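Murkmont opens remote teaching site for shop-fridge robots in Tornville

TORNVILLE, June 17, 2025 – Murkmont, which develops robot arms for shops and canteens, has opened a site in Tornville where operators teach robots to handle chilled drinks by remote control. The first programme covers picking bottles and cans from the shelves of a glass-front fridge and putting them back.

An operator wears a headset and holds a controller in each hand. The arm follows the movement of the hand, and the controller's trigger opens and closes the fingers. Each attempt is recorded from start to finish, with the camera pictures and the joint positions stored together. The team has recorded 2672 attempts at the site so far, and 947 of those have been passed for training.

"A drinks fridge is a cramped place to work," said Vibeke Snorradóttir, head of robot teaching at Murkmont. "The shelves are close together, the cans sit in sloping lanes and there is glass on both sides. A person gets the hang of it in an afternoon. We want to record how they do it, including the small corrections."
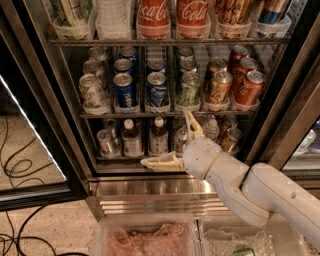 Why not simply program the arm to go to each shelf position?

Stock moves. A can slides forward when the one in front is taken, bottles get turned or pushed back, and customers return things to the wrong place. Fixed positions fail as soon as that happens, so the robot has to learn from many attempts that each start a little differently.

Operators train for six days before their recordings are used. They begin with single cans on an open table, then move to the middle shelf, and finish on the bottom shelf, where the arm has the least room. Kaj Nørgaard, who runs the operator training, said most new starters move too fast at first.

"If you rush, the robot learns to rush," he said. "We ask people to stop short of the can, line up and then go in."
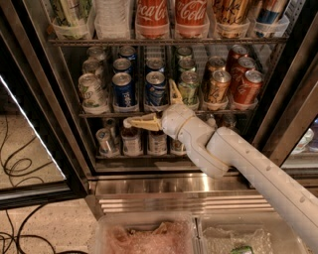
The arm at the open drinks fridge, with cans in the middle-shelf lanes and two bins of ice in front.

Recordings are checked by a second operator before they are passed. Attempts with a dropped item are kept in a separate set, which Murkmont uses to teach the robot how to recover.

The Tornville site will run the drinks programme until January. A second site at Amholm is planned after that – it will cover chilled food in trays and pots.

Press contact: Kolbrún Ingvarsson, Murkmont press office, Tornville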